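Friday, late. Kettle on, shoes off, one plaster on the left thumb.

The left arm and I have not been on good terms since October began, and today was meant to be the day we made up. It had been nudging things. Never dropping them, which would at least have been a fault with some dignity, only nudging. A bottle would go into the tray leaning on its neighbour like a man at a bus stop. Logged as a success every time, because the software has no opinion on posture.

So I took the morning for it. The plan on the whiteboard at Vumorum said "regrip, recheck, cables", in my own handwriting, and it was written a week ago by somebody far more cheerful than me.

Jaws first. I powered the cell down, hung the tag on the switch and took both fingers off. The pads had gone shiny in the middle, where every tube and bottle has been squeezed all summer. There was a film on them too, faintly scented. We sort toiletries, so the whole bench smells like somebody's nan by lunchtime, and I go home smelling like that as well. Wiped the lot down twice, let it dry, then found that the packet of new pads from Rindadus had two left-hand ones in it. I turned one round and held it up to the light for a while, as though it might repent. It didn't. Went through the drawer and found an old right-hand one that still had its edges. It'll do until the proper part comes, and I have written "it'll do" in the maintenance book in slightly better English.

The plaster is from a screw. I have nothing to add about the screw.

Then cables, which is the job I always leave. The thin ones at the gripper end need enough slack for the wrist to turn and not so much that they go fishing in the trays. Last month I left too much and the arm picked up its own lead together with a bar of soap and carried both across the table, very pleased with itself. This time I jogged it by hand through the full turn, both ways, at the slowest speed it has, watching the loop open and close. Moved one clip. Did it again. Moved the clip back to where it had been. I think the clip was never the trouble, but I feel I know it better now.

After that the height. This is where I found the real fault, and I'm writing it down here because I shall deny it at work. The release height for the small tray was still set for the old trays, the deep ones we stopped using in the spring. The stored value for the drop was 74 millimetres. So every item was being let go from a good way up and landing however it pleased, and I had blamed the pads, the cables, the floor, and on one bad afternoon the lorries on the ring road. The person who changed the trays and did not change the number was me. It's in the book, with my initials.

I brought it down to 13 and ran it on the slow setting, one finger on the stop button the entire time. I have never once needed the stop button when my finger was on it. It's like carrying an umbrella.

Lunch was a cheese roll from Paredes, eaten over the sink, as they put in enough pickle to float it.

In the afternoon I did the right arm as well, out of fairness. The right arm is the good child. Its pads were barely marked, its screws were all tight and its log was clean, and I didn't enjoy working on it at all. I did a home and a full recheck on both together, to be sure they don't meet in the middle, and the counter at the end of the session read 1949. That's picks since the last service. The sheet says I should have had it apart well before that, so I've put a small, modest number in the "due" box for next time and underlined it.

Ceta is the name of the scheduling program, and I mention it only because it chose four o'clock to tell me that the cell was overdue for the very service I was doing. I ticked the box. It thanked me and asked for a score out of ten. I gave it a six. I was in a generous mood by then, with the bottles going in straight.

The last hour was tubes, which are the hardest, being soft. Grip them too hard and the cap pops, too gently and they swivel in the jaws and come in sideways. I took the force down a touch, and then a touch more, and stood with my arms folded like a driving examiner. I'm not going to claim a cure on one afternoon. I'll run the same set on Monday before anyone else has been near it and see what state it's in.
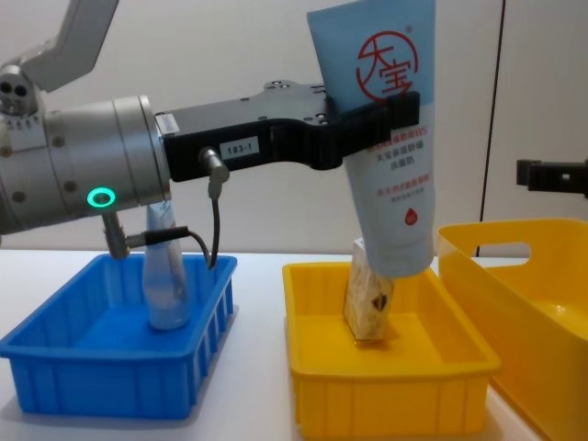

Must order pads, a proper pair this time, and ask them to look in the packet before they seal it. Must also find out who has my good hex key, although given how the day went I'd better check my own coat first.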